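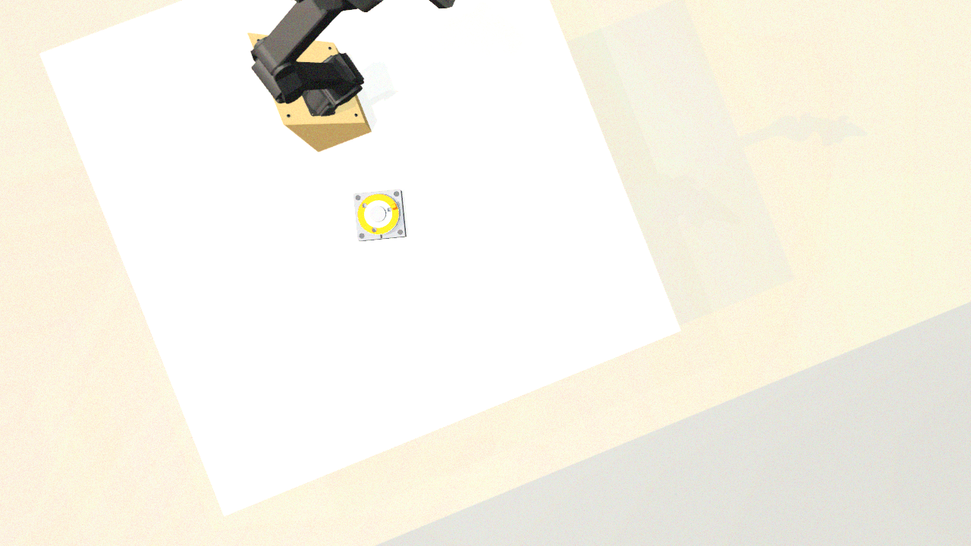 Fragen und Antworten zum Vorführtag in Norau

Muss ich mich anmelden?
Ja. Pro Durchgang gibt es 94 Plätze, und im September waren sie schnell weg. Wer ohne Bestätigung kommt, wartet am Eingang, bis jemand absagt.

Steht dort ein echter Roboter?
Nein. Die Firma Hidlow führt ihre Montagezelle in der Simulation vor, auf der Leinwand im Saal. Die Einladung spricht von einem »Blick in die Fertigung«. Das halten wir für großzügig formuliert. Gerechnete Schrauben klemmen selten.

Worum geht es bei der Aufgabe?
Um Fügearbeiten an kleinen Teilen, etwa an einer Platte mit vier Schraublöchern und einem gelben Ring. Von Hand ist so etwas schnell erledigt. Ob sich ein Roboterarm dafür lohnt, sollten Sie im Saal fragen, am besten mit Ihren eigenen Stückzahlen.
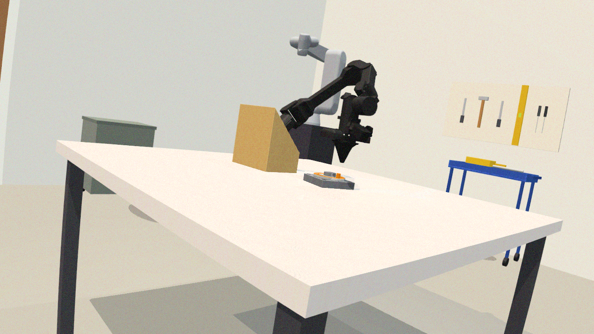
Simulierte Zelle mit schwarzem Greifarm, dahinter ein zweiter Arm in Hellgrau und Weiß.

Was ist von der Erfolgsquote zu halten?
Hidlow nennt 3651 simulierte Durchläufe. Wie viele davon abgebrochen wurden, stand beim letzten Mal auf keiner Folie. Wir haben nachgefragt und warten noch auf Antwort — bis dahin geben wir keine Prozentzahl weiter.

Läuft das irgendwo im Betrieb?
Angekündigt ist ein Versuch im Werk Brustitz. Einen Termin dafür kennen wir nicht.

Wie lange dauert die Vorführung?
Angesetzt sind zwei Stunden, Beginn 14 Uhr. Der Vortrag nimmt davon erfahrungsgemäß das meiste ein. Stellen Sie Ihre Fragen lieber früh.

Darf ich fotografieren?
Im Saal ja, auch die Leinwand. Mitschnitte nur nach Absprache mit Hidlow.

Was kostet die Teilnahme?
Nichts. Am Ausgang liegen Angebote für das Einsteigerpaket »Butt« aus. Unterschreiben müssen Sie dort nichts, auch wenn der Rabatt angeblich nur am selben Tag gilt.

Wie komme ich hin?
Mit der Buslinie 628 bis Norau Gewerbepark, von dort ist der Weg ausgeschildert. Parkplätze sind knapp.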